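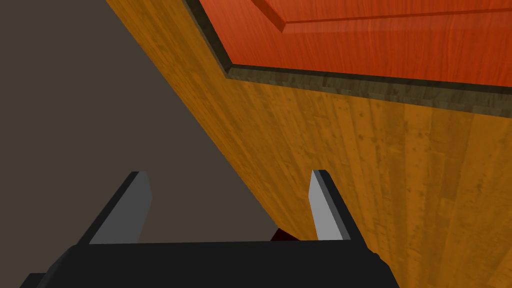
A simulated gripper close to a wooden cabinet with a reddish door panel, in a rendered view from the Kerell collection.

The Kerell project has begun the second stage of its work to gather examples for a learning system that will handle household furniture and small objects. The stage opened in April and is being carried out wholly in simulation.

Kerell is led by the Esadance institute, with Voicu supplying the simulation software and Jodow responsible for checking and storing the recordings. The three partners agreed last year to share the cost of the work and to hold the results in common.

Under the new arrangements, 16 trained operators guide a simulated robot arm through a fixed list of tasks. These include opening and closing cabinet doors, pulling out drawers and moving small items from one surface to another. Each attempt is stored with the movements of the arm, the state of the gripper and the view from a camera placed close to the fingers. Operators work in sessions of up to 28 minutes, after which a break is required.

The list has been widened from the first stage, which covered 12 tasks and used a single kitchen layout. Cabinets now differ in shape, colour and wood grain, and the starting position of the arm is changed between attempts. Close approaches to furniture have been given a larger share of the programme - a review of the first stage found that the system performed least well when a cabinet filled much of the camera's view.

"We asked for more examples at short range, including those in which the object is partly hidden by the gripper," the institute said in a statement. "A learning system must be shown such views if it is to deal with them later."

Attempts that end in failure will also be kept. They are to be marked as such by Jodow and stored apart from the main collection, so that research groups may decide for themselves whether to use them. Recordings with missing camera views or gaps in the movement data will be returned to the operators and the task repeated.

Voicu said that the software had been updated to allow lighting and surface finish to be changed without rebuilding a room. The update also corrects a fault in the earlier version which caused some door hinges to move too freely.

Esadance will publish a short technical note on the task list before the third stage begins. Research groups wishing to use the first-stage recordings may apply to the institute in writing.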